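Back-post runs and the far-side fullback

I have been rewatching the second half of Clirkham against Drurkuder, mostly for one thing: where the far-side fullback stands when the ball is wide on the opposite flank. Clirkham conceded twice from that zone. The match reports blamed the goalkeeper for both. I think the goalkeeper was fine on the first and slightly late on the second, and that the trouble started well before either cross was hit.

Clirkham defend in a 4-4-2 with a narrow back line. When the ball goes wide right for the opponent, the whole line shifts over and the right back tucks in until he is level with the far post. This is ordinary. The shift is supposed to end when the wide player gets his head up. At that point the fullback should open his body, take a step toward goal, and check over his outside shoulder. On both goals he was still facing the ball, square, and his last look behind him came before the pass to the winger. Drurkuder's left-sided forward started his run from outside the fullback's field of view and arrived first.

Rosemarie Teuber coached fullbacks at youth level for years and taught this with a rule she called "ball, man, ball." Look at the ball, find the man, return to the ball, and repeat every time the ball travels. The look behind has to happen while the ball is moving, when it can't be crossed. Once the winger has it under control, the look costs too much. I went through the clips with her rule in mind and the right back got it wrong in the same way each time. He looked while the ball was at the winger's feet, or he didn't look.

The second goal has an extra problem. The right midfielder, who should have dropped to cover the space outside the fullback, was 20 yards up the field after a counterattack broke down. So the fullback had two men to think about and picked the nearer one, who never moved.
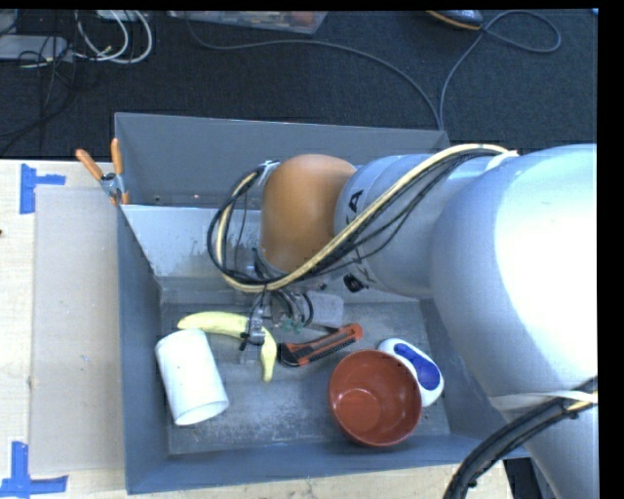
Vol. 3, page 20

There is a fair argument for leaving the right midfielder high. Clirkham have scored most of their goals this season on the break, and that outlet is the reason. Leidy Valderrama made the case in a comment on my last post, and I accept part of it. My objection is to having him high and the line narrow together. If he stays up, the back four has to spread by a few yards and the near-side central midfielder has to fill the gap that opens between the fullback and the center back. Clirkham did neither.

Drurkuder deserve credit for the crosses. Both were hit early, from deeper than the edge of the box, and both were flat. A flat early cross gives the line no time to turn and gives the goalkeeper no height to come and claim. On the first one he held his position and made himself big, and the header went inside the post from close range. I don't see a save there. On the second he took a short step off his line, stopped, and was moving backward when the shot came.

What I would change for the December fixtures is small. Start the right back one step deeper than the center backs when the ball is on the far flank, with his hips half open. He gives up a little on the offside line. In exchange he sees the runner without turning his head as far. Nazarenko used their fullbacks this way last season and it worked well enough until they met a side that shot from the edge of the box instead.

I'll go through the set pieces in a separate post. The zonal setup at corners has the same blind side.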